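Chapter 4
Showing the Task

4.1 Why demonstrate at all

The first three chapters treated a robot's motion as something an engineer writes down. A path is planned, checked against the joint limits, and sent to the controller. This works well when the parts arrive in the same spot every time. It works poorly when the job is to clear a table, sort a drawer, or put a lid in a basket that someone has nudged since the last cycle.

In this chapter the motion comes from a person. The person does the task, the movement is recorded, and a control policy is fitted to the recordings. The engineer's work moves to a different place: choosing what the person holds, deciding what gets recorded, and judging which recordings are good enough to keep.

We use the word demonstration for one complete recording of a task, from a defined start to a defined end. The person who performs it is the operator. A set of demonstrations of the same task is a task set. These terms are used loosely in industry, and readers will meet others, such as episode, trial, and take.

4.2 Three ways to show a task

Kinesthetic teaching. The operator takes hold of the robot's arm and moves it through the task while the motors are set to give way. The recorded joint angles belong to the robot itself, so there is no question of whether it can reach the positions. The drawback is effort. Moving one arm this way is tiring, and moving two at once is awkward for most people. The operator's body also tends to block the cameras.

Teleoperation. The operator works a set of controls, and the robot follows at a distance. The controls may be a joystick, a pair of small leader arms, or a headset with hand controllers. The robot's own cameras and sensors record everything. Teleoperation needs a working robot for every hour of recording, and operators lose most of their sense of touch. Tasks that take a few seconds by hand can take a minute.

Hand-held grippers. The operator holds a gripper in each hand and does the task directly, with no robot present. The grippers have the same fingers the robot will use, and their position in space is tracked as they move. The operator feels contact through the handle and can work at close to a normal pace. The cost comes later - the recorded motion may include reaches or wrist angles that the robot's arm cannot match, and these must be found and removed.

Most of this chapter deals with the third method. Teleoperation is taken up again in Chapter 12.

4.3 A small case: the Plondbridge task set

The Plondbridge training laboratory began with short tabletop tasks. Mark Anthony Dimaculangan, who ran the recording work, wanted tasks a new operator could learn in one morning and repeat without much thought. One of them used a basket and a plastic disc. The operators collected 3,700 demonstrations across all tasks. After review, 1,268 were kept for the first round of training.

The large gap between those two figures surprised the laboratory's managers. Many rejected demonstrations had reached the right end state, with faults in how they got there. Common reasons included a tracker lost from view, an operator who paused to think, and a grip that slid before it held. A policy fitted to hesitant demonstrations will hesitate too.

The two views below show the disc in the basket and the disc on the table in front of it. In both, the operator is working with a pair of hand-held grippers.
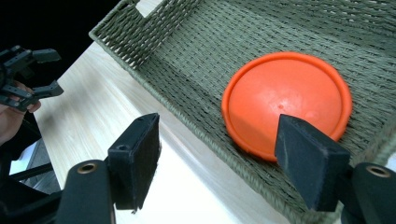
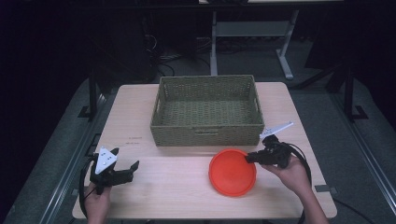

4.4 What gets recorded

A demonstration is a set of streams that share one clock. At a minimum, the streams are the position and orientation of each gripper, the opening of each pair of fingers, and the video. If the clocks disagree by even a fraction of a second, the fingers will seem to close before they arrive at the object.

Position is the stream that fails most often. Trackers that rely on visible markers lose the gripper when a sleeve or a forearm comes between the marker and the camera. Section 4.5 gives a procedure for finding these gaps and deciding whether to fill them or throw the demonstration out.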